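Praltbridge Site Finder: review
05/01/2022

Praltbridge is a mapping tool for councils and residents' groups who want to know which plots in their area are publicly owned. I used it to check parking plots and disused depots in Bendbridge, ahead of the council's review of garage sites.

Setting up took one evening. You load the council's asset list as a spreadsheet and the tool matches each row to a boundary. Out of 975 rows, 125 came back without a match, mostly verges and strips of land beside the canal. Those had to be drawn by hand, and the drawing tool is slow – every corner needs a double click.

The filters are good. I could pick out plots over a certain size and near a bus route in a few minutes. Lease end dates are handled badly. They sit in a notes box and can't be sorted, so I kept a separate list for the Dandcombe Road sites.

Exports are plain but usable, and the Manalastas plug-in adds a decent printed report for an extra fee. The map itself needs better symbols. Leased and vacant plots are two similar greens with no border, and on a grey base map they run together. The stars on a kitchen tablecloth do it better – pink or light blue, edged in dark blue, on a grey and white grid. I would like to see outlines in the next version, along with a proper key.

Score: 3 out of 4.
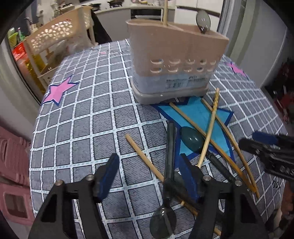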